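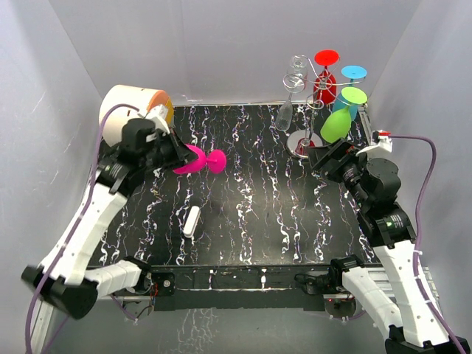
Figure 3. The Tendau two-arm kit on the glass-rack task. The left gripper holds a pink stemmed glass; the right gripper is open in front of the rack.

Search this journal Enter keywords Advanced search

4.2 Handling stemmed glasses

The glass-rack task was chosen because the Zotstead brochure promises that the Tendau kit will cope with "everyday household items", and a stemmed glass is the least cooperative everyday household item we could think of. It has a foot wider than its stem and a bowl that rolls. The rack is worse. Its loops are curved wire, shiny enough to confuse a depth camera, and each glass must be offered up foot first and upside down, at an angle the loops will accept.

We ran the kit as sold. The only changes allowed were those described in the manual, which has 74 pages, a good many of them on the correct disposal of packaging. Gripper force was set once at the start and then left alone. Colour matching used the supplied Pramby software with its default settings, and the clear glasses were kept in the set on purpose, as the brochure has nothing to say about them.

A trial was counted as a success if the glass was hanging by its foot when both arms had returned to rest. A glass that hung and then dropped during the return was counted as a failure, over the polite objections of the supplier. Trials were stopped at 600 seconds. This limit is generous, and a person with a tea towel will find it insulting, but at shorter limits the comparison with the older Shabalala kit would have consisted mainly of noughts.
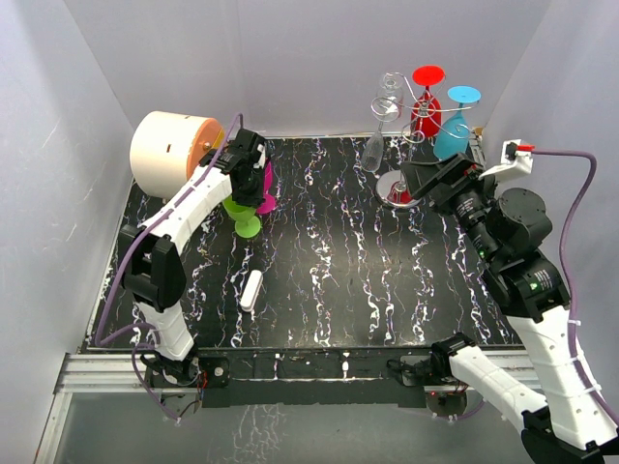
Does the kit need both arms to hang a single glass?

One arm is enough for a glass that is already within reach and facing the right way. The second arm is needed for turning a glass over or passing it across the table.

The handover is where most of the time goes. The controller treats it as two separate jobs, a release and a grasp, and puts a pause between them during which neither arm appears to hold an opinion. Zotstead describes this pause as a safety feature. We found it in the settings under "smoothing" and left it at its default value, as a buyer would.

Failures were logged by hand by Khanyisile Molefe, who also wrote the categories. The largest category is "foot meets wire": the glass arrives at the correct loop and the foot strikes it from the side instead of sliding in. The arm does not know that this has happened. It completes its approach, opens the gripper and withdraws with every sign of satisfaction. Clear glasses failed in this way more often than coloured ones, and they were also more likely never to be picked up in the first place, which kept them out of the category and did their figures no real harm.

We use cookies to remember your preferences and improve our service. Accept all Manage settings

The second category, "wrong end", covers grasps on the bowl where the planner had asked for the stem. These are recoverable in principle, and the kit does try. It sets the glass down, thinks, and takes hold of it by the bowl again.

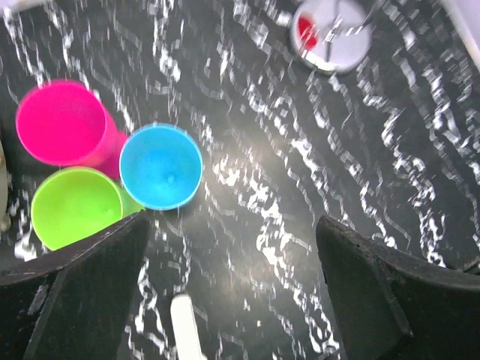
A third category was added in May, after a software update made the planner more cautious near other objects. When glasses stood close together, it would now sometimes refuse all of them and report the table as clear. Moving one glass a short way by hand restored its confidence. We did this only between trials, and refusals were scored as failures.

Price matters here, as the kit is sold to small laboratories and teaching rooms. At 3000 pounds the arms are fair value, and we would buy the arms again. The software licence is renewed yearly and is priced separately, on a page of the website that took us longer to find than the planner takes to find a stem. The repeatability of the joints themselves gave us no cause for complaint, and the results in Section 4.3 suggest that replacing the handover routine alone would remove most of the waiting.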